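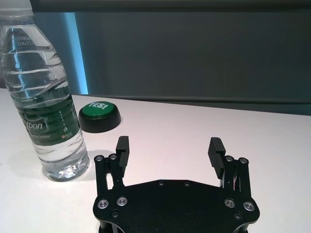

An Open Day at the Plurnetti Seat Works, Greenberg

Home News Reviews Road Trips Archive Contact

I have sat in car seats for most of my adult life and never once wondered where they came from. Plurnetti would like to change that. The company builds front seats for delivery vans at its plant in Greenberg, and once a year, in November, it lets the public in by the side door.

The signs from the highway point to the old plant, which is now a trampoline park. I was not the only one who parked there. By the time I found the right lot, the first tour had left and I was put on the second with Loretta Mbeki, a line supervisor who walks faster than most people jog.

We started in foam. A seat cushion begins as two liquids poured into a mold, and it comes out looking like a loaf of bread that has been sat on by somebody important. The room smells like a new shower curtain. Fresh cushions hang on hooks overhead for a few hours before anyone sews a thing, and they sway a little when the doors open.

Next was the cover shop, the best part of the morning. Wendell Iwasaki has been stretching covers over foam for most of his career and did one for us in the time it took me to get my gloves on. Then he offered me a turn. I produced something with a headrest in the wrong place and a wrinkle you could lose a phone in. He looked it over with great kindness and dropped it into a bin marked SCRAP.

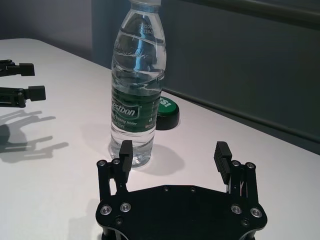 The bin was fairly full already, I was pleased to see, and a man from Sorgate had contributed two.

Testing is through a set of heavy doors. There's a rig that slides a weighted dummy in and out of the driver's seat, 500 times before lunch, to wear down the outer bolster the way a courier does. The van drivers in our group watched this in silence. One of them said he'd like to know what the dummy was paid. Demetrius Obi, who runs the rig, told us the bolster is what everyone complains about and the recliner lever is what everyone breaks -- usually by hanging a coat on it.

Lunch was at noon. The hot sandwiches ran out at ten past.

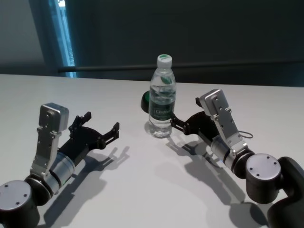

A bottle of water on a white tabletop.

The afternoon talk was on the new Pruledel seat frame, which is lighter than the old one and has 243 welds. I know this because the speaker went through them by region. Questions were invited. Someone asked if the heated version would ever come to the base model, and the speaker said that was a very good question and moved on to the slide about paint.

You leave through the shop, of course. A key ring made from leftover seat fabric is $10. I bought the gray one. Parking is free, at either location.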